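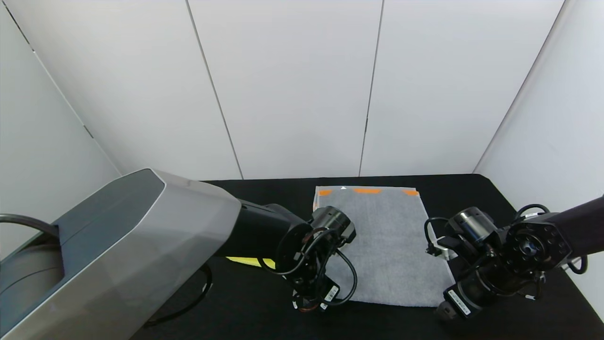

Keeping the folding cell in line

The towel cell at Proltar's Surnport workshop runs two arms over a black tabletop, with white panels on three sides. Floor Dekker looks after it. Her service sheet is one page long and most of it concerns cables and grippers.

The test piece is a gray terry towel with three orange marker strips along its far edge, one near each corner and a wider one in the middle. The strips give the operator a reference for squaring the towel to the table before a run. Terry is used for setup because the loops snag. A fingertip with a burr on it will pass on smooth cotton and fail on a towel.

Dekker starts with the arms powered down. She wipes the tabletop with a dry cloth, then the wall panels. Lint collects at the seams and drifts back onto the work, and pale lint on a black surface upsets the edge detection. Cleaning is scheduled every 200 folds.

Next come the cables. Each gripper carries loops of black cable around the wrist, and the loops need enough slack for full rotation without touching the cloth. Dekker turns each wrist by hand to both ends of its travel and watches the tightest point. In October a loop on the left arm had worn through its sleeve. Gerrit Boersma rerouted it and added a second tie 70 millimeters back from the joint. The wear has not returned.

Flange bolts are checked with a torque wrench in a cross pattern and marked with paint pen. Any bolt that moves before the wrench clicks is logged against the serial number of the gripper on that arm.

Zeroing takes roughly 16 minutes. Both grippers are brought down to a steel gauge block, first alone and then together, and the two height readings are compared. If they disagree, the left arm is corrected to match the right. Luuk Geerts wrote the routine for an older cell at Maes and changed only the approach speed.

The last step is a run of 100 grasps at the near corners, where the towel is slightly wider. Dekker accepts two misses. On a third she pulls the fingertips, dresses them with fine abrasive and starts the count again.

Spare fingertips are kept in a drawer under the controller, sorted by arm. The next set is due from Mumcombe before the cell goes to two shifts.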